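Bed corner, Sernport floor: fire, trip and clutter check. The form has 13 lines and I doubt half of them. Only the ones I have something to say about are below.

**1. Bedding lies flat, no loose cloth left on top** -- Fail. One blue cloth, bunched up on the big sheet.
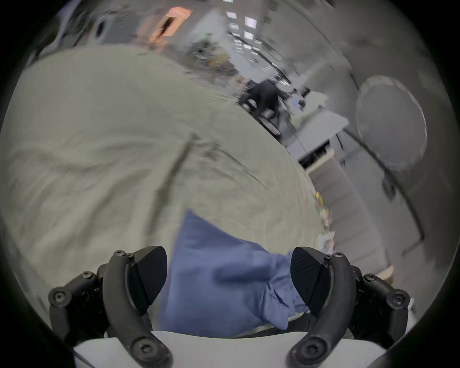 *Page last changed: January, R. Eichhorn*

Last time this line was marked "pass, mostly". I don't accept "mostly".

**2. Small items off the bed** -- Fail. There's a white remote lying on the green sheet. The form says "small items" and gives no size, so people argue.
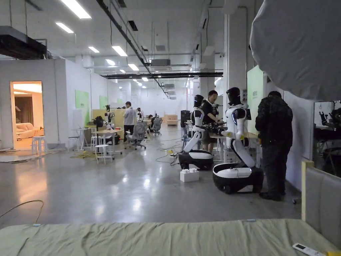

Annick Gautier objected that a remote harms no one and belongs within reach of the bed. Fine, then give it a shelf.

**3. No charging leads across bedding** -- Fail. Phone on a black cable, with papers and a pen beside it. Cardboard boxes stand open on the floor as well, which the form has no line for.

- [ ] Lead moved
- [ ] Boxes flattened or shut

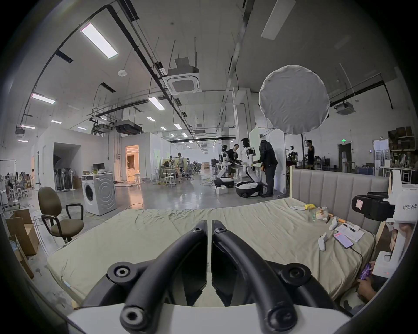
Hamisi Ndung'u wants all phones charged at the desks, and says he asked for that 4 months ago. I'd like to see it in writing.

**4. Sheet lies smooth and is held at the edges** -- Doubtful. Slight creases, two small light-blue clips or tags on the far edge. If they are clips, I'm not sure two will do.
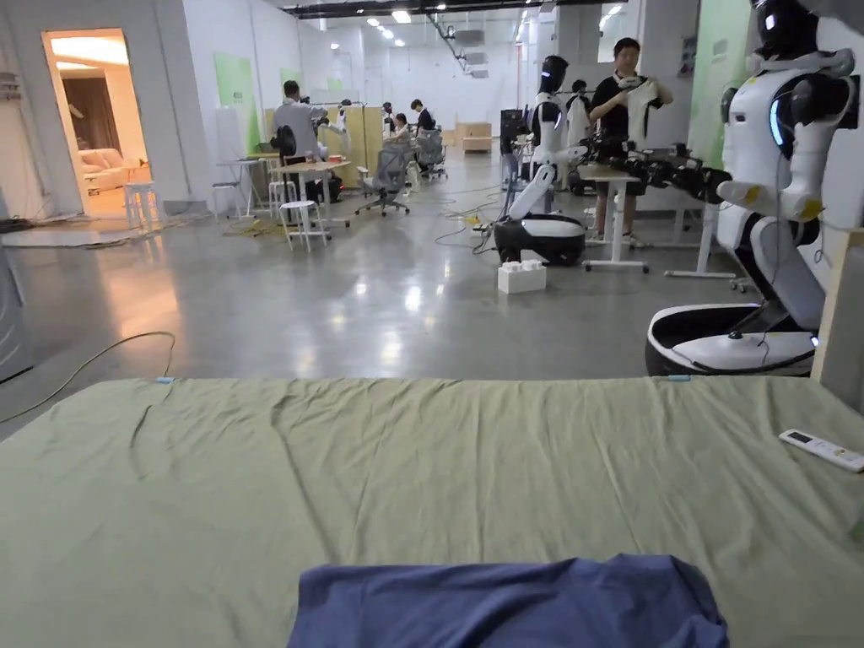 Would it not be simpler to buy a fitted sheet, asks Yannick Le Goff. Possibly. Price it and I'll add a line.

Recheck at 4 pm -- same form, sadly.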